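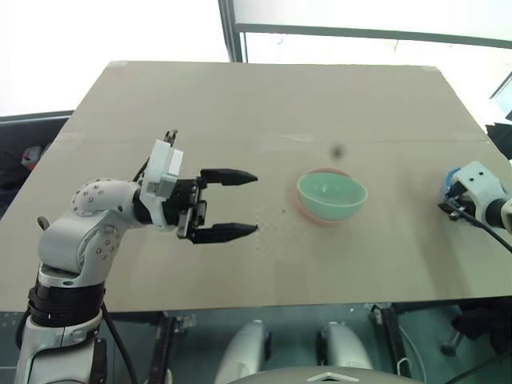
October, bowl task, left arm stall

Third time this week, so it gets its own entry. Left arm reaches over for the green bowl sitting in the pink one, gripper opens fine, and then it just stops short with the fingers apart and sulks there. No e-stop, no alarm on the pendant, nothing. The right arm stays happy the whole time, which made me blame the planner for most of the morning (sorry, planner).

Went through the Navickas log after lunch. Episode 107 is the first bad one. The wrist module drops off the bus, comes back 313 ms later, and our watchdog holds position when that happens. Good! What's not good is that the hold never gets reported, so the script thinks it's still waiting on the arm and the arm thinks it's waiting on the script. They'd have sat there all night.

Zoia Kostiuk reckons it's the thin cable that loops back from the little fitting on top of the wrist. I wiggled it with the arm powered down and the meter on it and got a dropout on maybe every fifth wiggle – so yes, probably her cable. I still want to see it fail with a fresh one before I believe it completely.

Safety bit, please read: while it's hung like this the joints are LIVE. I reached in to move the bowls at episode 179 and the bus came back while my hand was right by the fingers. It didn't move, but it could have. Hit the stop first, every time, even if it looks dead.

To do
Swap the wrist cable, spare is in the Trunddale drawer
Make the watchdog hold throw a real fault
Rerun 600 episodes with the same two bowls
Ask Zoia if the Sostgate cell has the same clip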